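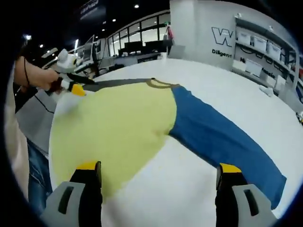
Tanvir Bhattacharjee wrote to me in November asking whether all this shirt folding is really the best use of grown adults, and couldn't we just download the data from somewhere? I get some version of that question a lot, so I'm putting it at the top of the page.

The short answer is no, we can't. There are tons of photos of T-shirts online, and plenty of videos of people folding them, but a video of somebody's hands doesn't tell you how far apart a robot's fingers should be or where exactly they were when they closed. For the Fonley folding set we need both the view and the motion, recorded together, from the gripper's side of things. So we pick up a pair of hand-held grippers and do the folding ourselves.

I've tried to answer the rest of what people ask me below. If yours isn't here, write to me (the address is on the contact page) and I'll add it.

Who are you, and what is Fonley?

I run the day-to-day recording for Fonley, which is a collection of short demonstrations of people handling laundry. The person folding uses grippers in place of bare hands, and what comes out goes to train a policy for two arms. Fonley is the clothes part of a bigger effort called Tramgate, which also has dishes and packing boxes. I know very little about dishes. Please don't ask me about dishes!

Why not just drive the robot by remote control?

We did that first. It works, and for some jobs I'd still do it that way, but with cloth it was painfully slow. I'd spend ages lining up one sleeve, and then the whole shirt would slide because I'd pulled a bit too hard and couldn't feel it. With a gripper in each hand you do feel the tug. You also move more like a person moves, with the little corrections you don't think about, and those are worth having in the data.

The other thing is that you can carry hand-helds to a different table without moving a robot. My back is grateful for that.

What counts as one example?

One garment, one fold, start to finish. It begins with both grippers open and off the cloth, and it ends the same way. If you stop halfway to scratch your nose, that's a new take. We ask for 20 good takes before swapping to a different garment, and a session is capped at 96, whatever mood you're in. I picked the cap after reading back my own late takes from a long afternoon, which were sloppy in a way I hadn't noticed at the time.

Do you always start with the shirt laid out flat?

For the basic fold, yes. Flat, front or back up, at whatever angle it lands. Please don't square it up with the table! New people love to line everything up nice and neat, and then the model has only ever seen neat. Turn it a bit, push it toward one side, leave a wrinkle in. There's a separate task for shirts that start in a heap, with its own instructions, and we keep the two apart so nobody has to guess later which one a take belongs to.
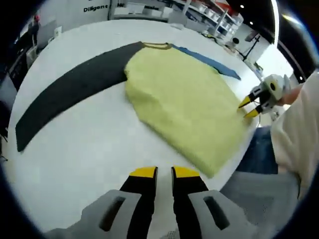 Raglan shirts get their own mention because they trip people up. On an ordinary tee there's a shoulder seam to aim for, and you fold the sleeve in along it. On a raglan the seam runs up to the collar, so if you follow it you end up with a very strange triangle. Fold the sleeve in from roughly where the armpit is, lay it along the body, and do the other side the same way. Then bring the hem up.

I like shirts with sleeves in different colors for this, by the way. When I'm checking takes I can tell right away which sleeve went first, and that saves me a lot of rewinding.

Which sleeve should go first?

Either one. Mix it up. İlker Kocabaş went through an early batch and found that I had started on the same side every single time, and of course the model trained on it did too — it would wait for that sleeve even when the other one was right there. Now the side is printed on the task card and you do what the card says.

Can two grippers work on the same piece of cloth at once?

Yes, that's the point of having two. One holds, the other moves, and then they trade. The hard part is the trade. People tend to let go with the first before the second has closed, and the cloth slumps. Count a beat between them if you have to. It feels silly for the first few takes and then you stop noticing.

Try not to cross your wrists, too. You can do it, but the arms we train for can't always follow you there, and Kanaujia (our checking script) will throw the take out.

What do you do with bad takes?

It depends on what bad means. If the fold is ugly but you got there, keep it. If you dropped a corner and picked it back up, definitely keep it and mark it "recovered." Those are some of the most useful ones we have, because a policy that has only seen perfect folds has no idea what to do after a slip. If the tracking jumped or you touched the cloth with your fingers, mark it "discard" and go again. Don't delete anything yourself, please. I'd much rather have a folder of junk with labels on it than a gap in the numbering.

How much data does it take before it learns anything?

I wish I had a clean number. For Fonley we saw the first folds I'd call folds once we had more than 3 full sessions per garment type, but that was with one table and one set of lights. Move to another room and it got a lot worse. That's why we now record in four different places, and why I keep asking people to leave the background alone. Chairs, shelves, somebody walking past, all fine.

Do I need to be good at folding?

Nope. I'm terrible at it, my sweaters at home live on a chair. You need to be steady and a little patient, and you need to not mind doing the same thing over and over with the radio on. Most people find the grippers awkward for the first half hour and okay after that. Your first few takes get marked as practice anyway.

Can I use the data?

Not yet. We share it with the other Tramgate groups now, and the plan is to put out a first public part through Trullden when the labels have been checked a second time. I'm doing that by hand and I'm slow. If you want to hear when it's up, send me a note with "Fonley list" in the subject line and I'll add you.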